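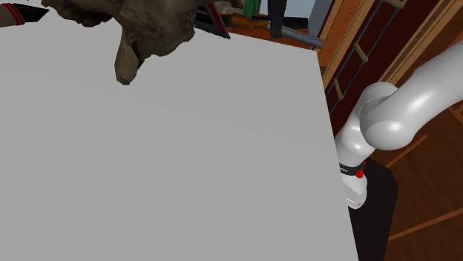 Questions fréquentes - Dépôt d'échantillons et analyses de sol

Mise à jour : mars

Qui peut déposer un échantillon ?

Tout exploitant, bureau d'études ou particulier disposant d'un compte Orkia. Le compte est gratuit et se crée depuis la page Adutari, rubrique « Déposants ». Les collectivités passent par un formulaire séparé, le numéro de bon de commande étant obligatoire dans leur cas.

Quelle quantité de terre faut-il envoyer ?

Pour une analyse agronomique courante (pH, matière organique, éléments échangeables), 1000 g de terre brute. Pour une granulométrie seule, 50 g de terre fine suffisent, à condition que le tamisage à 2 mm ait déjà été effectué. En dessous de ces masses, l'échantillon est enregistré mais mis en attente, et le déposant reçoit une demande de complément.

Faut-il sécher la terre avant l'envoi ?

Non, sauf si le délai entre le prélèvement et le dépôt dépasse une semaine. Dans ce cas, étaler la terre à l'air libre, à l'ombre, sans source de chaleur. Le passage au four fausse le dosage de l'azote minéral et rend l'échantillon irrecevable pour cette mesure.

Les mottes doivent-elles être émiettées ?

Pour la chimie, oui, à la main. Pour un essai de stabilité structurale, les mottes sont conservées entières et transportées en boîte rigide. Un sac souple n'est pas accepté pour cet essai.

Comment prélever sur une parcelle hétérogène ?

Délimiter d'abord les zones homogènes (couleur, pente, historique cultural), puis constituer un échantillon composite par zone. Ne pas mélanger deux zones dans un même sac. Les bordures, anciens chemins et emplacements de dépôts de fumier sont à exclure. La profondeur de prélèvement doit rester identique d'un point à l'autre et figurer sur la fiche.

Que signifie le code 3605 sur mon rapport ?

Il s'agit du code interne du menu « sol calcaire, horizon de surface ». Il renvoie à la méthode d'extraction retenue pour le phosphore et n'a aucune valeur de résultat. Les rapports issus de l'ancien logiciel Perrin n'affichent pas ce code ; les valeurs restent comparables si la méthode d'extraction indiquée en pied de page est la même.

Puis-je comparer deux rapports de laboratoires différents ?

Avec prudence. La comparaison n'a de sens que si la méthode, l'unité et la profondeur de prélèvement coïncident. Le potassium exprimé en K2O ne se lit pas comme le potassium exprimé en K - la conversion est disponible dans l'espace déposant, onglet « Unités ».

Où déposer les échantillons ?

À l'accueil du site de Luvton, jusqu'à 16 h. Après cette heure, utiliser le casier réfrigéré à gauche du portail ; le code d'ouverture est envoyé avec la confirmation de commande. Les colis postaux sont à adresser au service Réception, avec la fiche glissée dans une pochette étanche, hors du sac de terre.

Les échantillons sont-ils conservés ?

Le reliquat sec est conservé deux mois après l'envoi du rapport, puis éliminé. Une contre-analyse demandée passé ce délai nécessite un nouveau prélèvement.

Qui contacter en cas de résultat inattendu ?

Bastien Guillot pour la chimie, Libor Sokol pour les essais physiques. Indiquer la référence du dossier dans l'objet du message et joindre la fiche de prélèvement. Les demandes d'interprétation agronomique (doses, plans de fumure) relèvent du conseil et font l'objet d'un devis distinct.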